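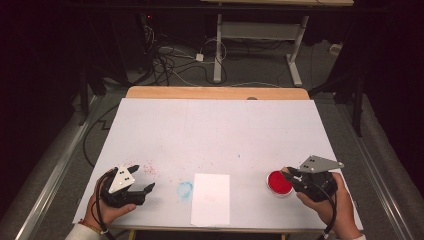 What should I put under loose powder when I work on a good table?
A large sheet of plain pale paper, big enough to reach almost every side of the tabletop, with the powder kept in small low dishes.

Kerr Table Cover Paper, wide roll
Item 609
Sold by Ernham Studio Supply

Kerr paper is a smooth uncoated paper for covering worktables. Our customers use it for pigment, colored chalk, powdered dye and other dry materials that travel farther than one expects. The pale color makes every spilled grain easy to see, also the very small ones, and red and blue show on it especially well.

The paper is heavy enough to lie flat after some minutes on the table. If it still wants to curl at the ends, turn it over and roll it lightly against the curl, or fix the corners with low-tack tape. We do not recommend strong tape on a bare wooden top.

How to use it

Cut the sheet a little shorter than the table, so that a narrow strip of the top stays free along one side. There you can put a pencil or a closed jar, and they stay clean. Place your dishes on the paper before you open any powder.

A small round dish stands more safely than a tall cup. Fill it only to the level you need for the work. When you lift a dish that had powder on its underside, it leaves a ring on the paper. The ring can be brushed away in most cases, but blue pigments often leave a light stain and we advise you to plan your clean area somewhere else on the sheet.

For moving small amounts, a piece of stiff white card is very practical. Push the spilled powder together with the edge, bend the card slightly and pour it back. If two colors have touched, do not return them to the dish.

Cleaning up

Close all jars first. Fold the long sides of the paper to the middle, then the short ends, and carry the packet to the bin with both hands. Do not shake the sheet indoors. On carpet this matters even more — red powder stepped into a gray carpet is hard work, and water makes it worse. Use a vacuum cleaner suitable for fine dust.

Always read the safety sheet of your powder. The paper protects the table and does nothing for the air in the room.

Details

Color: pale gray-white
Surface: smooth, uncoated
Roll length: 20 meters
Use: dry materials, one side or both
Not suitable for: oil, solvents, standing water

Ordering

Single rolls are sent from our store in Jedgate. Schools and workshops can also order the paper as cut sheets, item 401, in boxes that are packed at Fletgate. Cut sheets have the same weight and color as the roll, so you can mix them on one long table and the joint is almost not visible. Please overlap them by the width of a hand.

White cards and low round dishes are listed separately under Table Accessories. The dishes are sold without lids — for storing powder, please choose a jar.

Unopened rolls can be returned. Cut sheets can be returned only when the box is still sealed.

Page updated May 26, 2024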